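Escuela de Hostelería Ibarra
Curso de sala y servicio de bebidas
Apuntes de la sesión 6: el puesto de hielo y cítricos
14 de octubre de 2025

Antes de nada, gracias por la paciencia del otro día, que entre una cosa y otra nos fuimos de hora y la parte de los cuencos quedó contada a la carrera. He intentado recogerlo todo en estos apuntes con más calma, y ya que estaba he añadido un par de cosas que surgieron en el pasillo y que me parecieron demasiado buenas para dejarlas allí. Leedlos con un café al lado (o con un vaso de agua con mucho hielo, que viene más al caso) y traedlos a la próxima clase, porque seguiremos desde aquí.

1. Qué entendemos por puesto de hielo

Llamamos puesto de hielo al trozo de mesa desde el que se sirve el hielo y todo lo que lo acompaña: el recipiente con los cubitos, la pala o cacillo, los cuencos en los que se reparte, la bandeja en la que salen esos cuencos, los paños y la tabla donde se corta la fruta. Puede ser una barra larguísima en un banquete o un rincón de la cocina de casa cuando vienen los primos a merendar, y las dos cosas se montan con las mismas ideas. A mí me gusta enseñarlo primero en pequeño, sobre una mesa corriente, con vajilla de diario y a ser posible alegre. Quien sabe ordenar una mesa pequeña suele apañárselas bastante bien cuando le dan una grande.

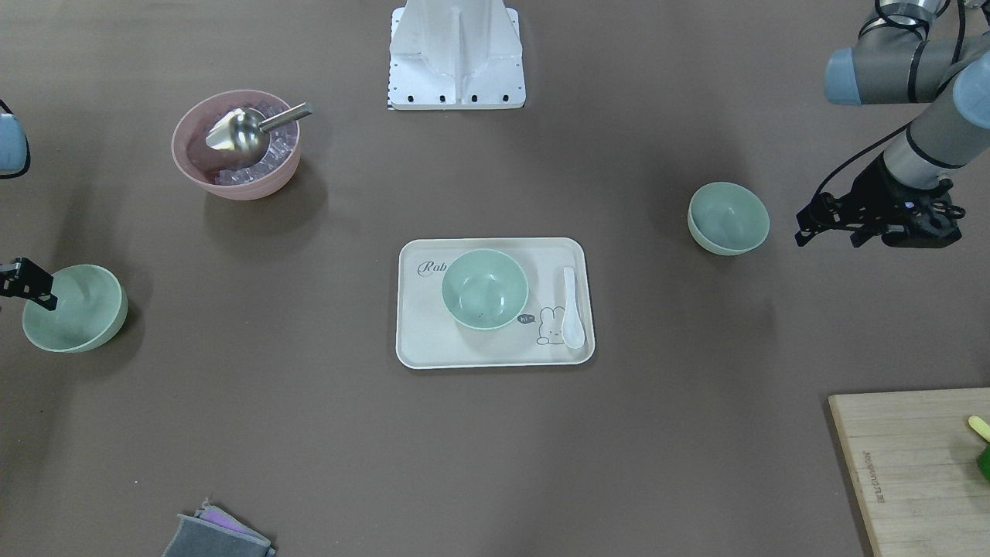
El orden que os propongo parte siempre del hielo. Primero se decide dónde va a estar el recipiente y luego se coloca lo demás a su alrededor, pensando en el camino que hará la mano: coger la pala, llenar, dejar la pala, levantar el cuenco, ponerlo en la bandeja. Si ese camino se cruza consigo mismo, algo está mal puesto. Ensayadlo en seco, con los cuencos vacíos, y hacedlo despacio un par de veces. Ya sé que da un poco de vergüenza mover cacharros vacíos delante de los compañeros, pero en Flornberg, donde trabajé muchos años, lo hacía todo el mundo antes de abrir, incluido el jefe de sala, y os aseguro que aquel señor no era aficionado a perder el tiempo.

La bandeja tiene que quedar cerca, de frente y con sitio para apoyar. En mesas informales podéis usar una con dibujo o con alguna palabra impresa, y entonces conviene fijarse en qué parte del adorno tapa el cuenco. Si la bandeja es para niños, dejadles el dibujo a la vista: lo buscan enseguida, y el que sirve queda como un rey. En un servicio formal, bandeja lisa y se acabó la discusión.

2. El recipiente y la pala

Sirve cualquier recipiente apto para alimentos, ancho de boca y estable. Los de acero con doble pared conservan mejor el frío, los de plástico pesan poco y hacen menos ruido, los de vidrio son preciosos y a mí me ponen nerviosísima cerca de una pala metálica. Para un servicio corto, el de plástico cumple de sobra. Para una tarde entera, pedid el de doble pared con tapa y rejilla.

De la pala os repito lo que dije en clase. Se coge siempre por el mango. No se usa el vaso para recoger hielo, jamás, por mucha prisa que haya: un vaso desportillado dentro de los cubitos obliga a tirar el hielo entero, lavar el recipiente y empezar de nuevo. El mango debe quedar fuera del hielo y mirando hacia quien sirve. Muchas casas piden además que la pala se guarde en un soporte aparte entre servicio y servicio, y si trabajáis en una de ellas, hacedlo así sin rechistar, que es una norma muy sensata.

En cuanto a la cantidad, en la práctica de enero del curso pasado servimos 63 raciones con el grupo de tarde y nos quedamos sin hielo antes de los postres. Fue culpa mía, que calculé para un día de invierno sin acordarme de que en el comedor la calefacción estaba puesta a conciencia. Desde entonces repongo cuando el recipiente va por la mitad, y lo apunto en la hoja de servicio para que el siguiente turno lo sepa.

3. Los cuencos

Pedí para las prácticas los cuencos de la serie Gurnska porque tienen el borde redondeado y se cogen bien, pero podéis trabajar con los que haya en casa mientras sean iguales entre sí. Un cuenco se levanta por fuera, con los dedos por debajo del borde, y nunca metiendo el pulgar dentro. Parece una tontería y es el fallo que más corrijo. Miradle el fondo antes de usarlo, con buena luz: si veis cualquier mota, vuelve al fregadero, y no vale pasarle el dedo ni soplar.

También hay que pensar en los huecos. Una mesa de servicio llena hasta los bordes impone mucho en las fotografías de catálogo, pero luego hay que trabajar en ella, y yo prefiero mil veces una mesa con claros, en la que se pueda apoyar una bandeja sin pedir permiso a nadie.

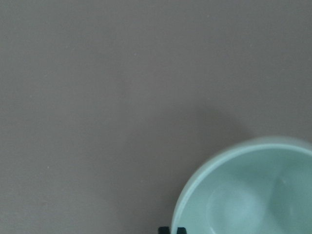
La superficie se repasa al principio y se vuelve a repasar cada vez que queda un claro. Tened un paño ligeramente húmedo para la mesa y otro seco para los recipientes, y no los mezcléis, que luego acabamos secando los cuencos con el agua de la mesa. Cuando la superficie es lisa y de un solo tono, sin vetas ni dibujo, todo se nota más: mirad la mesa, lejos del cuenco verde pálido, y veréis un par de puntitos claros, minúsculos, que podrían ser polvo o alguna miga. Desde lejos no los vería nadie y aun así yo paso el paño, por costumbre y porque me quedo más tranquila. El truco que me enseñó Dumisani Msimang es agacharse hasta poner los ojos casi a la altura de la mesa y mirar a contraluz. Probadlo en casa esta semana y preparaos para un disgusto.

Al pasar el paño, levantad los cuencos en vez de rodearlos. Debajo es donde se junta el agua, y un cuenco con la base mojada deja cerco en la bandeja y resbala con una facilidad pasmosa. Si el servicio se alarga, cambiad el paño húmedo por uno limpio a media tarde. En la lista de material de la escuela los encontraréis como «paño Jundeck, referencia 41»; coged dos por persona y devolvedlos al cesto al terminar, por favor, que el mes pasado desaparecieron unos cuantos y tuve que oír un sermón.

4. La tabla y los cítricos

La tabla va al lado contrario del hielo, con un espacio entre ambos, para que no salten pepitas ni zumo a los cubitos. Me da igual que sea de madera o de polietileno siempre que esté limpia, seca y sin grietas, y que no haya pasado antes por la carne o la cebolla. Un limón que sabe a cebolla os arruina una tarde. Si la tabla baila, poned debajo un paño húmedo bien estirado y se quedará quieta.

Lavad la fruta entera aunque se vaya a servir solo una rodaja, y secadla antes de cortar. Se retiran las dos puntas y se corta en perpendicular al eje, con un cuchillo fino y sin apretar, dejando que la hoja haga el trabajo. Queremos rodajas parejas, con los gajos enteros y la corteza limpia. Las que salgan torcidas o demasiado finas se apartan para una jarra, donde quedan igual de ricas y no desentonan. Podéis dejarlas sobre la propia tabla, ligeramente montadas unas sobre otras, si se van a gastar enseguida; para más rato, a un recipiente tapado y al frío.

El cuchillo, cuando no se usa, se deja plano, con el filo hacia dentro y el mango al alcance de quien corta. Quien necesite pasarlo lo apoya en la mesa y el compañero lo recoge de allí. De mano en mano no se pasa.
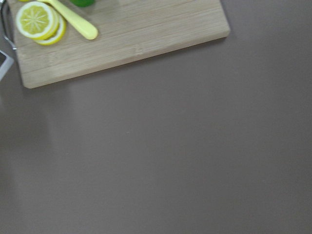 Nuria Echevarría preguntó si no sería mejor cortar toda la fruta por la mañana y olvidarse, y contó que en su casa siempre se había hecho así para las comuniones y que nadie se quejó jamás de los limones. Le contesté que para una reunión familiar me parece estupendo, con la fruta tapada y en la nevera, y que yo misma lo hago cuando vienen muchos. En un servicio de verdad prefiero cortar una primera tanda pequeña y seguir según se pida, porque el limón recién cortado huele de otra manera y ese olor llega a la mesa con el vaso. Ella insistió en que entonces hace falta una persona pendiente de la tabla todo el rato, y en eso tiene razón, así que lo añadimos al reparto de puestos: quien corta no sirve hielo, y quien sirve hielo no toca la fruta.

5. Recoger

Se recoge al revés de como se montó. Primero la fruta y el cuchillo, después la tabla, que se lava y se deja de canto para que se seque por las dos caras. Luego los cuencos y la bandeja, y al final el hielo, que se tira al fregadero y no se guarda para el día siguiente. El recipiente y la pala se lavan, se secan y van a su balda. Los paños usados, al cesto, extendidos y sin hacer una bola.

6. Para la próxima clase

Montad un puesto pequeño en casa con lo que tengáis, el que sea, y traed un dibujo a lápiz visto desde arriba, señalando con flechas el camino de la mano desde el hielo hasta la bandeja. Quienes seáis zurdos, dibujadlo para zurdos, que luego en los manuales nunca sale y aquí sí lo vamos a ver. Probad también a cambiar la tabla de lado y anotad dónde se os cruza el brazo con el recipiente.

La lectura recomendada es la página 14 del cuaderno de sala, el apartado sobre reposición. Si alguien no tiene el cuaderno, que me lo diga al entrar y le hago una copia.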